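4.2 What changed for the staff

The workplace study covered 16 people across two sites, the Callcombe reading rooms and the smaller Toledo branch office, both of which take in rented desks and shared tables between bookings. Before the Clalel system came in, putting a table back in order was a job squeezed between other jobs. Front desk staff did it on the way to the printer, or on the way back. Most of them told us they rarely thought of it as work at all, and that is a large part of why we found it so interesting to study.

The first thing we noticed was how much people knew. Asked to show us how they reset a table, staff talked at length about where a hand should go on a mouse, how close to the edge a pad may sit before a sleeve drags it off, and which plants must never be bumped. None of this was in the written instructions. The Goria guide for the site gave the reset a single line ("return items to position"), and the people doing it had filled in the rest over years of small corrections to each other's habits.

Teaching the system meant putting that knowledge into demonstrations, and here the change in people's working day was larger than we had expected. Staff recorded grasps with a hand-held gripper in sessions of 20 minutes, usually before opening. By July, almost everyone at Callcombe had taken a turn. Several began to plan their own sessions, trading objects and tables with each other, and two of the most active had never shown any interest in the office's computers before. It was a delight to watch! They argued over the right approach angle for a mouse in the way that other teams argue over football.

We also saw pride in the detail. A person who has shown a machine the same grasp 60 times has a view on what a good grasp is, and wants to be asked about it. The site manager moved the weekly planning talk to 9.30 so that the early recorders could join, and the wording of the reset guide was rewritten from their notes.

Small, smooth things got the most attention. A mouse has little to hold on to from above, so the recorders preferred to bring one finger down on each side, keeping clear of the buttons and the scroll wheel (Figure 2).
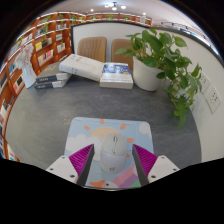 Vol. 16, Issue 2

Figure 2. A computer mouse between the two fingers of the hand-held gripper, on a patterned mouse pad at the near edge of a round table.

Placement on the pad was the other point of debate. Some recorders wanted the mouse squarely in the middle, while others argued that visitors push it where they like within a minute and that the middle is good enough if the pad itself is straight. The group settled on the second view, and the tolerance in the Clalel settings was widened to match.

There were costs. Early sessions ate into the quiet part of the morning, which older staff valued, and at Toledo the rota had to be redrawn before anyone could record without leaving the front desk short. We return to the rota in Section 4.3, together with the question of whether recording time should be paid at a separate rate.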